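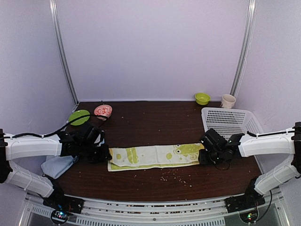 Search this forum Search Advanced

Posted by Zdeňka Kopecký, 30 July 2024

I've been trying to write down a sensible cable rule for our two-arm tables at Lindine, and it keeps growing on me! My first draft only said "keep cables off the work surface," and then I look at our own bench, with the left arm's cable draped over the green plate and the other one looping onto the tabletop under the right gripper, and I think, well, we'd fail our own rule before touching the towel. How strict are the rest of you?

hollis71
Very strict, I'm afraid. Clip everything along the link, leave slack at the joints, and don't start a run with a cable on a dish. A snag can drag crockery a long way.

Sandra Ashworth
I'd go gentler, dear Zdeňka. Clip too tightly and you strain the connector (we lost a couple that way at Branidine). I'd allow touching the table, never the objects.

hollis71
Touching the table is how it ends up under a towel, Sandra.

Zdeňka Kopecký
Both fair! I'll put Sandra's wording in for August, add the clips, and wipe up those crumbs too.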